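About Pritura

Pritura teaches robots to do chores. We started in July with three people, a folding table and a lot of confidence, and we still have the table.

Our founder, Eluned Pritchard, spent years writing code that told robot arms where to go. The arms went there. The cups, as a rule, were somewhere else. These days we do the job ourselves, by hand, with a pair of grippers, and let the robot learn from the recording.

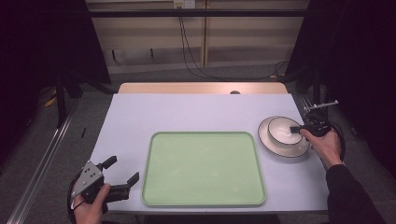

A new hire usually needs 26 tries before a task looks like something a sensible person would do. After that we want 955 good ones – patience is the only thing we ask about at interviews.

Our two products came out of this. Risis is the recording kit. Flarari is the software that sorts the good takes from the ones where somebody sneezed.

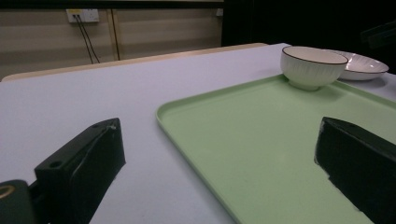 Customers like to ask when we'll move on to something harder. We tell them to try ours first. Getting a bowl onto a tray sounds like nothing until your fingers are two black blocks with the corners scuffed, and you have to do it the same way all afternoon, only slightly differently each time.

We work out of Lougher, upstairs from a bakery. Visitors are welcome after 3, and will be handed a gripper.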